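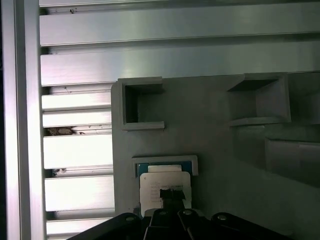 Karim Ouazzani asked at the end of the last session whether a policy that has seen 200 demonstrations of card handling has learned to insert a card, or has only learned where the slot usually is. The question is a fair one, and these notes take it as their starting point.

## Session 6: Contact-rich placement from a wrist view

### The task

The Sketow panel is a gray board with several fixed holders, mounted in front of an aluminum extrusion frame. Students work with the small slot holder near its lower center. The gripper holds a card, and the policy must bring it to the holder and seat it. A colored card may already be in the slot, so the policy cannot treat the opening as an unchanging pattern.

The only camera input is the wrist view. It moves with the gripper, so the card stays in nearly the same part of the image while the panel shifts behind it. Two consequences follow:

- The error between card and slot can be read directly from the image, without a calibrated base frame.
- The held card may hide part of the opening during the final approach, when small errors matter most.

### Method

The baseline, called Filali in the course code, is trained by behavior cloning on the full set of 200 demonstrations. The second method, Selten, uses the same data but predicts the correction relative to the current gripper pose. It also receives a short history of wrist force readings.

Both policies were tested with the panel in its training position and again after a sideways shift of 29 mm. Metal rails reflect strongly under the lab lights, and students should not crop them out before training.

### Results

| Policy | Training position | Shifted panel |
|---|---|---|
| Filali | 82% | 32% |
| Selten | 82% | 82% |

The equal scores in the first column show that a fixed-position test cannot separate the two methods. The second column bears on Mr. Ouazzani's question: the baseline depended heavily on the position of the panel. The results do not show whether the relative action or the force history accounts for the difference, as the two were changed together.

### Assigned work

1. Train Selten without the force history and repeat both tests.
2. Report failures by type: missed slot, jammed card, or dropped card.
3. Read the Stadico lab note on relative actions before the next session.

Questions on the assignment should be sent to Abdelilah Soliman.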